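책상 하나로 하는 가게, 오티코 운영자를 만나다

오티코(Otico)는 작은 사무 공간의 책상을 정리하고 다시 꾸며 주는 가게다. 직원은 2명이고 사무실은 골목 안쪽 건물 2층에 있다. 간판은 우편함 옆에 붙은 명함 크기의 아크릴판이 전부다. 이름을 싣지 않는 조건으로 운영자와 오후 내내 이야기를 나눴다. 11월이었고, 난로를 틀었는데도 손이 시렸다.

운영자는 원래 사무용 가구를 납품하는 회사에서 견적을 냈다. 책상과 의자, 파티션 수량을 맞추고 도면에 앉히는 일이었다. 그때는 책상이 놓인 다음 일을 볼 기회가 없었다고 한다.

"납품하고 나면 끝이에요. 석 달쯤 지나서 수리 때문에 가 보면 책상이 다 달라져 있어요. 어떤 자리는 종이컵이 쌓여 있고, 어떤 자리는 모니터 밑에 책을 받쳐 놨고요. 저는 그쪽이 더 재미있더라고요. 도면에는 그런 게 하나도 없으니까요."

회사를 나온 뒤 처음 맡은 일은 지인의 세무 사무실이었다. 돈은 받지 않았고 점심을 얻어먹었다. 서랍 하나에서 스테이플러가 여러 개 나왔는데 심이 들어 있는 것은 없었다고 한다. 그날 이후로 운영자는 서랍부터 연다.

일하는 순서를 물었다. 운영자는 먼저 책상 위의 물건을 전부 바닥으로 내린다고 했다. 바닥에는 얇은 담요를 깐다. 전원이 연결된 것은 선을 따라가며 어디에 꽂혀 있는지 종이테이프에 적어 붙인다. 그다음 상판을 닦는다. 닦는 데는 물걸레와 마른걸레만 쓴다.

"세제는 잘 안 써요. 흰 상판은 세제 자국이 남으면 햇빛 들 때 보여요. 커피 얼룩 같은 건 젖은 천을 올려 두고 기다리면 웬만큼 빠져요. 안 빠지면 그 자리에 받침을 놓으면 되고요."

물건을 다시 올릴 때는 손이 자주 가는 것부터 올린다. 키보드가 먼저고 마우스와 컵 자리가 그다음이다. 컵 자리를 먼저 정하지 않으면 며칠 안에 서류 위에 컵이 올라간다고 했다. 의뢰인이 왼손잡이인지 오른손잡이인지도 이때 묻는다. 한번은 묻지 않고 진행했다가 처음부터 다시 한 적이 있다.

의뢰인은 대개 혼자 일하는 사람들이다. 번역가, 온라인 판매자, 학원 상담실을 맡은 사람이 많다. 집에서 일하다가 작은 사무실을 얻은 경우도 적지 않다. 지금까지 정리한 책상은 627개다. 운영자는 견적 일을 할 때의 버릇으로 한 건도 빼지 않고 공책에 번호를 매긴다. 공책에는 책상 크기와 콘센트 위치, 의뢰인이 끝까지 버리지 않은 물건이 적혀 있다.

버리지 않은 물건을 왜 적느냐고 물었더니 대답이 조금 길어졌다.

"처음에는 제가 버리자고 많이 했어요. 안 쓰는 계산기, 받은 지 오래된 탁상시계, 이런 거요. 그런데 그걸 버리고 나면 다시 연락이 와요. 책상이 남의 자리 같다고요. 그다음부터는 설득을 안 해요. 남기겠다고 하면 자리를 만들어 드려요. 적어 두는 건, 다음에 갔을 때 그게 어디로 옮겨졌는지 보려고요. 쓰는 사람이 옮긴 자리가 맞는 자리예요."

가장 손이 많이 가는 것은 전선이다. 오티코에서 쓰는 재료는 단순하다. 찍찍이 끈과 책상 밑에 다는 철제 선반, 종이 라벨이 거의 전부다. 선반은 베마리(Vemari)라는 작은 철물 공방에서 맞춘다. 기성품은 상판 두께가 맞지 않는 경우가 잦았다. 공방에서는 치수를 문자로 보내면 이틀 뒤에 물건을 내준다. 색은 흰색과 검은색만 있다.

케이블 타이는 쓰지 않는다. 선 하나를 바꾸려면 묶음을 전부 잘라야 하기 때문이라고 했다. 운영자는 가위로 케이블 타이를 자르다가 랜선까지 자른 적이 있다. 그날은 의뢰인의 화상 회의가 30분 뒤로 밀렸다.

공유기 이야기도 오래 했다. 의뢰인 가운데에는 공유기를 상자에 넣거나 책상 뒤로 숨겨 달라는 사람이 많다. 검고 안테나가 솟아 있어서 보기 싫다는 이유다. 운영자는 되도록 책상 위나 선반 위에 그대로 두자고 한다.

"상자에 넣으면 열도 차고 신호도 약해져요. 그리고 인터넷이 안 되면 결국 꺼내야 하잖아요. 책상 뒤로 기어 들어가서요. 저는 벽 쪽 구석에 세워 두고 옆에 화분을 하나 놓자고 해요. 눈이 화분으로 먼저 가니까 공유기가 덜 보여요. 꽃잎이 공유기 앞으로 좀 넘어와도 괜찮아요. 다만 안테나는 가리지 말고 세워 두시라고 하고요."

화분에는 조화를 권한다. 생화를 좋아하는 의뢰인도 있지만 전자 기기 옆에 물이 담긴 그릇을 두는 일은 말린다. 조화 가운데서는 노란색이 무난하다고 했다. 벽이 붉은 벽돌이면 분홍이나 빨강은 벽에 묻히고, 흰 꽃은 먼지가 금방 보인다. 조화도 관리는 필요하다. 운영자는 드라이어를 찬 바람으로 틀어 먼지를 털고, 잎은 붓으로 쓸어 준다. 한 달에 한 번이면 충분하다.

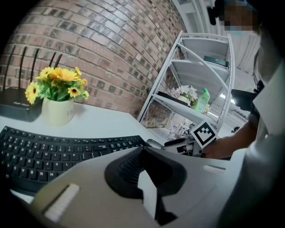

흰 책상 위의 공유기와 노란 조화 화분, 앞쪽은 곡선형 키보드. 뒤는 적갈색 벽돌 벽이다.

화분은 무게를 보고 고른다. 너무 가벼우면 소매에 걸려 넘어진다. 운영자는 도자기 화분을 좋아하고, 밑에 얇은 펠트를 붙인다. 흰 상판에 도자기를 그대로 끌면 긁힌 자국이 생긴다. 펠트는 동네 문구점에서 산 것을 동그랗게 오려 쓴다.

키보드는 의뢰인이 쓰던 것을 바꾸지 않는다. 손목이 불편하다는 사람에게도 특정 제품을 권하지는 않는다고 했다. 대신 높이와 각도를 같이 본다. 의자를 올리고 내려 보고, 키보드를 몸 쪽으로 당겼다가 밀어 본다.

"휘어진 키보드 쓰시는 분들은 자리를 좀 넓게 잡아야 해요. 일자로 된 것보다 앞뒤로 두툼하거든요. 그걸 모르고 뒤에 뭘 바짝 붙여 놓으면 키보드가 자꾸 앞으로 밀려 나와요. 그러면 손목이 책상 끝에 걸려요. 저는 키보드를 제일 먼저 놓고, 편하게 쳐 보시라고 한 다음에 나머지를 놓습니다."

벽에 대해서도 물었다. 벽돌 벽은 요즘 작은 사무실에 흔하다. 진짜 벽돌을 드러낸 곳도 있고 벽지나 패널을 붙인 곳도 있다. 운영자는 벽돌 벽 앞의 책상에는 물건을 적게 두라고 권한다. 줄눈 때문에 이미 선이 많아서 작은 물건을 늘어놓으면 어수선해 보인다는 것이다. 메모지를 붙이고 싶다는 의뢰인에게는 작은 코르크판을 책상 옆면에 달아 준다. 벽돌에는 접착식 고리가 잘 붙지 않아 한밤중에 떨어졌다는 연락을 받은 적도 있다.

가격은 책상 크기와 상관없이 한 자리를 기준으로 받는다. 서랍장이 따로 있으면 조금 더 받는다. 작업 시간은 보통 오전이나 오후 한나절이다. 끝나면 의뢰인에게 종이 한 장을 준다. 어떤 선이 어디로 가는지 손으로 그린 그림이다. 컴퓨터로 그려 달라는 요청도 있었지만 아직은 손으로 그린다. 종이는 서랍 안쪽에 붙여 둔다.

21일 뒤에는 전화를 한다. 처음에는 일주일 뒤에 했는데, 그때는 다들 깨끗하다고만 대답했다고 한다. 3주가 지나면 대답이 달라진다.

"그때쯤이면 뭐가 불편한지 나와요. 멀티탭이 발에 걸린다든가, 펜꽂이를 결국 반대쪽으로 옮겼다든가. 말로 해결되는 건 전화로 하고, 안 되면 다시 가요. 두 번째 방문까지는 돈을 안 받아요."

다시 가서 보면 정리한 그대로인 책상은 드물다. 운영자는 그걸 실패라고 생각하지 않는다고 했다. 영수증이 키보드 뒤에 쌓여 있으면 영수증 자리가 키보드 뒤여야 한다는 뜻으로 읽고 거기에 납작한 상자를 놓는다. 이 상자는 주문이 꽤 들어와서 따로 팔까 고민하고 있다. 이름도 유스베리(Jusorberg)라고 지어 두었다. 뜻을 물으니 별뜻은 없고 발음이 마음에 들었다고 했다.

본인 책상은 어떤지 물었다. 운영자는 웃으면서 문 쪽을 가리켰다. 줄자와 펠트 조각, 뜯지 않은 택배 상자가 올라가 있었다. 의자에는 외투가 걸려 있었다. 같이 일하는 동료의 책상은 바로 옆인데 노트북과 물병밖에 없었다. 둘은 서로의 책상을 건드리지 않는다고 한다.

앞으로의 계획은 크지 않다. 내년에는 공방과 같이 선반 색을 하나 늘릴 생각이고, 회색을 두고 이야기 중이다. 직원을 더 뽑을 계획은 없다. 대신 혼자서 책상을 정리하려는 사람을 위해 짧은 안내서를 쓰고 있다. 지금은 전선 부분을 쓰는 중이고, 서랍 부분은 이미 세 번 고쳐 썼다.

마지막으로 오늘 집에 가서 한 가지만 한다면 무엇을 하면 좋겠느냐고 물었다. 운영자는 잠시 생각하다가 키보드를 들어서 그 밑을 닦으라고 했다. 그러고는 오후 5시에 방문 약속이 있다며 담요와 걸레를 가방에 넣기 시작했다.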